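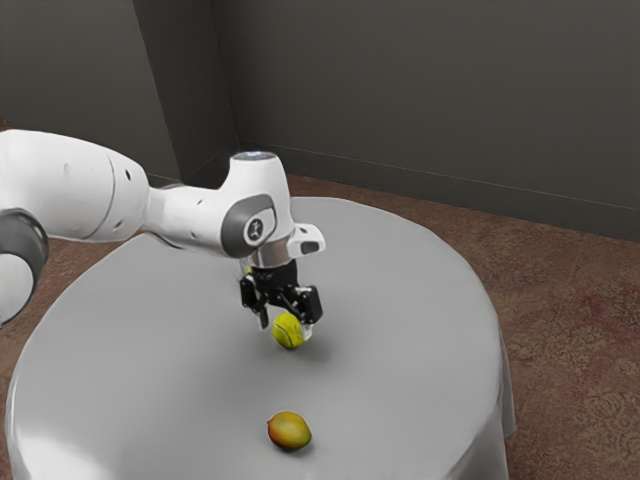

仿真场景:铺浅灰桌布的圆桌,夹爪位于网球处,芒果在桌面近侧

Cadari 操作规范项目 中期进展报告
提交对象:Larnura 基金会 项目管理部
提交单位:Oei 实验室
执笔:Trinh Cù
2025年5月

一、先说进展

上次汇报时,Cadari 还只有一份目录和一堆写在白板上的争论。现在它有正文了!规范第一版共28条,覆盖桌面抓取任务在仿真环境中的场景搭建、回合录制、成败判定、标注和归档,六家合作团队都已拿到文本,其中四家已经按它跑完了至少一轮完整录制。写报告的这几天我又把正文从头读了一遍,读到判定那一章时还是挺激动的,因为里面几乎每一句话都能对应到某次具体的吵架。

本期按规范录制并归档的回合总数为2,171个,全部在 Trimlow 仿真平台上完成。我们从中抽出581个做了双人独立复核,复核结果直接推动了三条规则的改写,详情见第四节。

经费执行与年初计划基本一致,人力支出略有结余,设备支出没有变动。财务表另附,本报告不再重复。

二、为什么从最简单的桌面开始

基金会在立项评审时问过我们,为什么选一张桌子、一两件东西这样朴素的场景,会不会太简单。当时我的回答有点含糊,现在可以答得更实在一些。

复杂场景里,规则写得不好是看不出来的。东西一多,回合失败总能找到理由:遮挡、碰撞、物体挨得太近。可桌上只有一个网球和一个芒果的时候,两个标注员还是给出了不同的结论,那就只能是规则本身没说清楚。我们前两个月发现的歧义,大部分都是在这种场景里冒出来的。网球的形状规整,芒果两头不一样、还有朝向问题,两样东西放在一起,对措辞的考验比预想的大得多。

举个例子。初稿里写着“夹爪接触目标物体即视为进入抓取阶段”。看着很清楚吧?可是在网球的回合里,两根手指已经跨在球的两侧,有时一侧贴住了球面,另一侧还说不准。单看一帧,有人写“已抓取”,有人写“准备抓取”,两边都觉得自己严格照着规范来的。后来我们把这一条拆成了三种状态:接近、包围、夹持。“包围”只要求目标位于两指之间,“夹持”则必须由接触力记录支持,单帧图像不能作为依据。改完之后,同一批回合再交给原来那两位标注员,争议几乎都落到了接触力阈值上,而阈值是可以在平台里查的,讨论一下子就变得很短。

三、规范第一版的主要内容

全文已随上次邮件发出,此处只讲各章的要点和本期的变化。

第一章 场景登记。每个场景在录制前须登记桌面形状与覆盖物、物体清单、光照配置、墙面与地面材质。登记表由搭建人填写,由另一位成员对照渲染结果签认。物体清单以实际出现在桌面上的为准,平台里加载了但没有摆放的资产另列一栏。本期新增一项:桌布的下垂部分要单独注明是否参与碰撞计算。合作团队里有一家把下垂部分设成了刚体,另一家只做渲染,两边的回合放在一起比较时出过问题。

第二章 回合录制。一个回合从机械臂处于登记的起始姿态开始,到操作者或策略发出结束指令为止。中途人工干预必须留下标记,干预后的部分不得计入自主成功。录制频率、随机种子、策略版本与场景编号写入同一份头文件,任何一项缺失,该回合不能归档。这一条刚推行时大家有些抱怨,觉得太死板。不过用了一段时间后,有团队主动来信说,他们靠头文件里的种子复现了一个困扰很久的异常,邮件标题里带了四个感叹号,我原样保留在项目记录里了。

第三章 成败判定。判定以任务说明书中的终止条件为唯一依据。说明书必须在录制前冻结,录制后发现条件写得不合理,可以修订,但已录回合仍按旧版判定,并注明版本。判定人不得是该回合的操作者。

第四章 标注。标注员只描述所标视角中能看到的内容。推断出来的内容可以写,要放进“推断”栏。这一章改动最多,下一节细说。

第五章 归档与公开。失败回合与成功回合同等归档,文件名中不体现成败。对外报告成功率时,必须同时给出回合总数、剔除的回合数和剔除理由。

第六章 仿真结果的表述。凡是仿真得到的图像、视频和数据,在图注、表头和正文首次出现处都要写明“仿真”。这条短得不能再短,却是六家团队讨论时一致赞成、一个字没改的唯一一条。

四、复核发现与规则改写

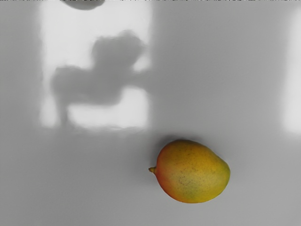

阅读时间:6分钟

复核工作从581个回合开始,两位复核人互不通气,各自重新填写状态、可见物体和结果三栏,再由第三人比对。我们最关心的问题只有一个:规范的文字能不能让陌生人得到同样的答案。复核人里有一位此前从未接触过机械臂操作,是特意安排的。

(一)影子怎么写

分歧最集中的地方出在俯视视角。桌面是均匀的浅灰色,芒果躺在上面,旁边有一片边缘柔和的亮区,亮区里落着一块模糊的深灰色影子,轮廓带点机械的样子。一位复核人在“可见物体”栏写了芒果和机械臂,另一位只写了芒果。前一位的理由是,影子说明臂就在上方。后一位的理由是,视角里并没有看到臂。

按规范初稿,两种写法都能找到依据,这就是规则的漏洞。改写后的文字是:影子、反光和其他间接迹象,不得作为“可见物体”登记,应记入“间接迹象”栏,并写明形状和位置;若标注员据此推断出某个物体,推断结果记入“推断”栏。亮区边界也按同样的方式处理,只记明暗,不写光源是什么、在哪里,光照配置由场景登记表提供。

这样一来,同一个回合在不同视角下的标注可以不同,而且应当不同。侧面视角里臂和夹爪清清楚楚,俯视视角里只有芒果和影子,两份标注各自成立。比对不同视角的工作交给后续程序,标注员不用替它操心。

我特别喜欢这条改写。它把标注员从猜测中解放出来了,也让后面做模型评测的人拿到干净的依据:如果一个模型在俯视图里回答“有机械臂”,我们就能判断它是看到了什么,还是猜的。

(二)边缘上的东西

视角边缘常常会有一小块说不清是什么的深色形状,只露出一点,细节不足。初稿要求“尽可能识别”,结果大家各显神通,写什么的都有。新规则允许、并且鼓励填写“不确定”,同时要求给出位置和明暗。“不确定”的比例不计入标注员的质量评分。最后这句是标注团队提出来的,我觉得提得非常好。之前评分表里隐含了一个倾向:写得越具体分数越高。只要评分表还在这么算,规范里写多少遍“不要猜”都没有用。

对画质问题的处理也顺带定了下来。渲染噪点、条纹之类的现象单列一栏,不影响回合归档,但同类现象在同一场景中反复出现时,场景登记人要重新检查配置。

(三)物体朝向

芒果的朝向在初稿里只有“横”和“竖”两个选项。使用中很快就不够了:果子一头较圆,另一头收窄并带着果蒂,横放时果蒂朝左还是朝右,对抓取点的选择可能有影响。第一版增加了“特征端”字段,由场景登记表给每种物体指定特征端,芒果指定为果蒂,网球没有特征端,填“无”。有人提议用网球的接缝弧线作朝向参考,我们试了几十个回合,标注成本太高,一致性也不好,暂时搁置。

同时规定,颜色描述只作辅助,不作朝向依据。芒果表皮从红橙过渡到黄,再到黄绿,不同光照和视角下看起来差别不小,单凭颜色判断哪头是哪头,复核中出过错。

五、合作团队的反馈

六家团队使用规范的深度不一样。有两家从录制到公开都按 Cadari 执行;有两家只采用了录制和判定部分,标注仍沿用原来的表格;剩下两家还在内部讨论,预计下一阶段开始试录。我们没有催促,规范要是靠催才有人用,那多半是写得不好用。

收集到的意见里,呼声最高的是填表负担。头文件的字段确实多,手工填写容易出错。Trimlow 平台的导出接口本身就能提供其中大部分字段,我们写了一个小工具自动填充,只留下任务说明书版本和干预标记由人确认。工具已经发给各团队,界面很简陋,但大家的反应相当热烈,有一家当天就回了改进补丁。

第二类意见关于判定人回避。小团队人手紧,操作者和判定人很难分开。我们讨论后没有放宽这一条,改为允许团队之间交换判定。首轮交换已经做完,效果出乎意料地好,交换过程中两边顺带发现了对方任务说明书里的错别字和一处单位混用。

第三类意见比较尖锐,我如实转达:有团队认为规范对“夹持”的定义过于依赖仿真平台提供的接触力,换到真实硬件上未必有同等质量的数据。这个意见成立。目前我们的适用范围写得很明确,第一版只针对仿真,真实硬件部分放在第二版,届时需要为没有力传感的夹爪另写判定方法。已有两位同事开始收集各家在真机上的做法,先不急着下结论。

六、与原计划的偏差

标注章的完成时间比计划晚。原因是复核之后整章重写了一遍,而不是修补几句,我认为多花的时间值得。与之对应,培训材料的编写往后推了,目前只有判定和标注两部分的讲义成稿,录制部分还缺练习题。

另有一项原计划内的工作取消了:我们曾打算给每条规则配一个“严重程度”等级,用于违规统计。试行时发现等级讨论占用的时间比规则讨论还多,而各团队对统计结果并无需求。节省下来的工时已转给上面提到的填充工具。

还有一处小偏差是词汇表。立项书承诺中英两种语言,实际合作团队里有人用越南语工作,我便顺手把常用条目译成了越南语,没有占用项目经费。如果基金会认为合适,可以并入正式交付物。

七、风险与需要基金会支持的事项

目前最实在的风险是版本混用。规范改得勤,团队手里的文本可能不是同一版。我们已要求头文件写明规范版本,归档时自动检查,但纸面讨论和培训讲义仍可能引用旧条文。第二版发布前,打算把修改频率降下来,集中成批发布。

其次是场景的代表性。规则在一张铺着灰布的圆桌上磨得很细,换成货架、抽屉或者杂乱的台面,难保不会有新的漏洞。下一阶段会先加一个多物体遮挡场景,再加一个带容器的放置任务,按同样的双人复核流程走一遍。

希望基金会协助的有两件事。一是请基金会资助的其他项目中有桌面操作数据的团队,试读第三章和第四章,只读不用也很欢迎,批评意见请直接发给我。二是请确认归档数据公开时适用的许可条款,现有协议对仿真资产与录制数据未作区分,各团队理解不同,公开工作目前在等这个答复。

八、下一阶段安排

先完成培训讲义和练习题,随后对各团队的标注员做一轮线上培训。培训用的回合从已复核的部分里选,答案附上复核人的分歧记录,让学员看到规则是从哪些争论里长出来的。

多物体遮挡场景的登记表已有草稿,物体清单待定。网球和芒果会保留,便于和现有数据对照。

第二版讨论稿计划在9月发给六家团队,内容包括真实硬件的适用条款、无力传感情况下的“夹持”判定,以及交换判定的正式流程。讨论稿发出时会同步抄送项目管理部。

附件清单
附件一 Cadari 操作规范第一版全文
附件二 双人复核比对表
附件三 头文件字段说明及自动填充工具使用说明
附件四 合作团队意见汇总与逐条答复
附件五 经费执行表

联系人:Trinh Cù,Oei 实验室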